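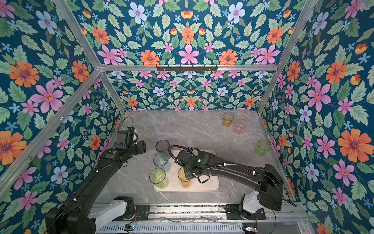 Figure 1. Patterned walls, plain top. Beige tray and yellow tinted glass cup on grey marble-patterned surface.

Interior Finishes 2 – Handout 4
Large-scale florals and what to put under them
Prepared by Xuelian Zhong

Read this before the studio session in May and bring it with you. You will need your scale ruler and the two sample books from the Rindlow cupboard.

Reading a mirrored pattern

Most large florals are built on a repeat. In a straight repeat the motif comes back in the same orientation each time. In a mirrored repeat it is flipped along a vertical line, so that every flower on the left has a partner on the right. Figure 1 is mirrored. Look for the line first, then the flowers. Once you have found it you will see the symmetry everywhere, and so will anyone who has to live with the room.

A mirrored paper wants to be centred on something: a window, a chimney breast, a bedhead, a rail. If it is hung a hand's width off centre the eye picks it up straight away. In Figure 1 there is a pink flower in the middle of the upper panel with orange blooms either side, and the black hook rack is fixed near the centre of the rail below it. When you draw up your own elevation, mark the mirror line before you mark any fittings.

Ground colour and flower colour

The ground is the colour behind the motif. It does more work than the flowers do. A dark teal ground pulls a wall forward and makes a small space feel smaller, which may be what you want in a powder room or a reading nook. The pale green leaves and the sky-blue blossoms sit fairly close to the teal on the colour wheel. The orange daisies are nearly opposite it, and they are what you notice from the doorway.

Exercise A: using the Fuvcombe swatches, match the ground, one near colour and one opposite colour. Write down the swatch numbers. Do not match from a phone screen.

Choosing the horizontal surface

With a busy wall, keep the top quiet. Grey marble pattern has some movement in it but no strong colour, so it holds its own without starting an argument. Things placed on it can then be chosen for tone. A beige tray gives a plain patch for the eye to rest on, and yellow glass sits next to orange on the wheel and so ties back to the wall.

Exercise B: choose a tray and one glass item from the Atier box and set them on the grey sample board. Try them against the floral, then against plain white. Note which item disappears and which one jumps out.

Working out quantities

For the Mwakalinga brief the wall is 1090 mm wide and the paper has a vertical repeat of 400 mm. Measure the drop, round up to the next full repeat, then add your trimming allowance. Patterned sides and a patterned ceiling panel are worked out separately – do not try to turn one length over the top, as the flowers will not meet.

Hand in Exercises A and B on one A3 sheet, with the elevation at 1:10. Further reading starts on page 81 of the course reader.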